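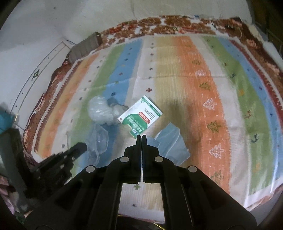
Green and white packet on the striped cloth, with the translucent bag and the clear plastic piece to its left.

Home Notebook Materials People Search

Last updated: December, 4:10 pm

Entry 1782 – December, afternoon. Bedroom rubbish, sorting on the bed

Today I worked on the bedroom part of the Pulanico waste sorting. Kidus wants to know which wrappings from a small room can go in the council recycling and which must go in the red bin. In the kitchen we sort on the bench, but in a bedroom there is no bench, so the bed is the table. The mat is easier to shake out than the floral cover, and I can lift it by the corners when I finish.

I will keep the same groups as in entry 31: card and paper, soft plastic, stiff plastic, foil. The packet is the difficult one. It is printed in white and green with a red label and Chinese characters, which I cannot read. I asked Priya if she knows somebody who can read it for us. Until then I write it as "mixed, not decided". The thin clear piece has a curved edge and I put it with stiff plastic. The crumpled bag is soft plastic, and this goes to the Ciltport drop-off and not in the yellow lid bin. 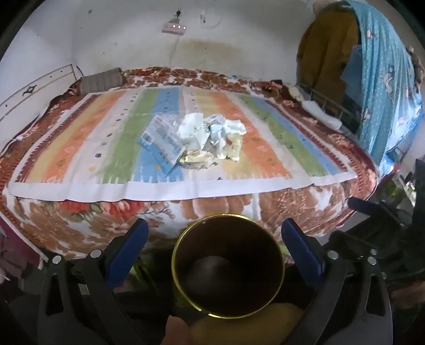

Pile in the middle of the mat: printed card package with barcode label, white paper, clear wrappers, gold foil.

The card package is white and blue. Card must be flattened before it goes in, and any plastic window taken out. For the foil I use the scrunch test from Tiruwork: if it opens again by itself, I count it as plastic film. Result to be written in the table, not here.

Other remarks on the room, for when we make the checklist:

The wall has water stains near the base. Bereket should look at it before anything made of paper is stored on that side.

Power strip (pink) is fixed high on the wall and its lights are on. Good place for it, but the cord hangs down, so please take care with the pillow side when shaking the mat.

Clothes and towel are not part of the sorting. Leave the yellow garment and the blue cloth on the rail – last time in the other house I folded everything and then had to explain where it was.

To do: borrow the Groen scale, because the kitchen one does not show less than 2 grams and a wrapper is lighter than this. Ask Natnael for new labels, the old ones lose their glue. Copy the four groups to the first page so Priya can use them without asking me.

Home Notebook Materials People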